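Indoor PM2.5 climbs every evening in heating season, windows shut
7 comments

Ground-floor flat in Hapeta, electric heating only. From December the meter in our corridor reads low until 5 pm, then goes up to 88 micrograms. Most of the street burns coal. Is the reading real, and does a purifier with the corridor door open make sense?
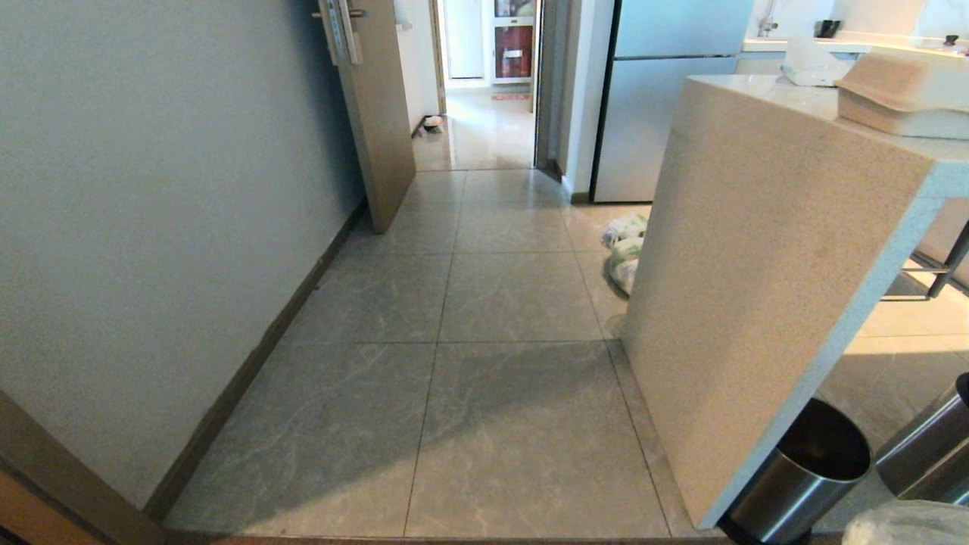
The corridor, towards the far room.

Clem Pryor

The reading is probably real. Cheap optical meters over-read in damp air, so check humidity first. Above 80 per cent, treat the number as an upper limit. Smoke from low chimneys collects near the ground when the air is still, and a ground-floor flat takes in more of it through door gaps and extract vents.

Close the door and clean one room. Multiply the floor area by ceiling height, then by five air changes an hour. A unit rated at 200 cubic metres an hour covers a small bedroom - no more.
Shares: 3 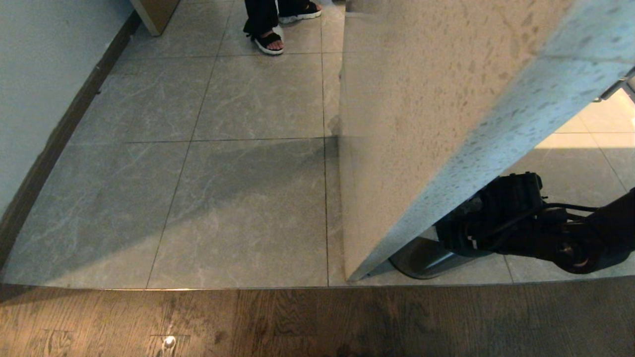 Floor tiles at home.

lokent_flat7

We have a Vetel and it works fine. Dont bother with the ioniser button. Get spare filters before winter, the shops run out

Zostance

Agree with Clem on sizing. Two additions:

- Seal the gap under the entrance door. A brush strip is enough.
- Take rubbish out before you start a test. Cooking and food smells upset the gas sensor on combined meters, though not the particle count.
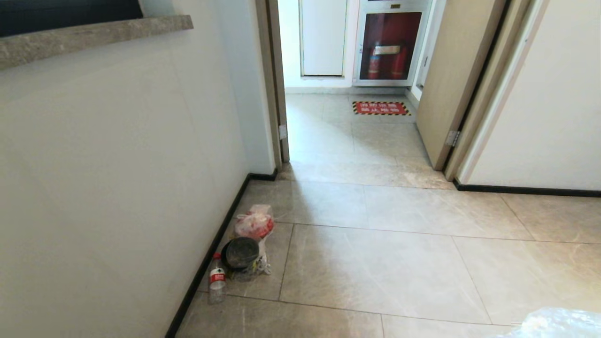 Comparing with outdoor data

Log both readings at the same hour for a week. If indoor follows outdoor with a short delay, the source is outside. If it rises alone, look at frying or candles.

Was this useful? 7 yes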